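Ovden Samow Benchtop Cell: Review After a Trial at Leddale

The Samow is a small benchtop arm with a parallel gripper, sold by Ovden for sorting and presenting parts between manual stations. We ran one at the Leddale sample room, where incoming test blocks are sorted by mark before they go to measurement. Until January this was done by hand, 900 blocks to a batch, by two people per shift.

Setup is mostly software. The base bolts to an existing bench and the controller fits under it. Teaching a new pick takes 40 minutes with the supplied pendant, most of it spent on approach height. The manual covers this badly. Set the approach too low and the fingers reach the neighboring part before they reach the right one.
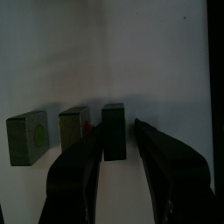

Georges Zein
Process engineer, sample preparation

Spacing on the bench matters more than the data sheet suggests. The fingers are bulky for small cubes, and a part standing close to one finger with a gap at the other needs a centering move before the grip closes. We added that move to every pick. It costs time, but the blocks stay upright.

Light is the other weak point. Dark, speckled blocks on a white top are easy to find by outline. The colored marks are harder. A green dot facing the wrist camera reads well; a red one on a side face may be mostly hidden behind a finger. Our fix was a second look from a different angle whenever no mark is found.

The job has changed for the operators. Haiyan Yan and Renzo Melis used to sort full time. They now load the bench, clear rejects and do the measurement checks that used to wait for the end of the shift. Melis likes the change. Yan finds the rejects tiring, as they come in bursts and interrupt other work – a fair complaint, and one the Samow's alert settings do little to address. Both needed more training than the half day Ovden includes.

Noise is low, 71 dB at the bench. Spare fingers came from Agbenyega without delay.

Recommended for steady batches of similar parts. For mixed lots I would wait for slimmer fingers.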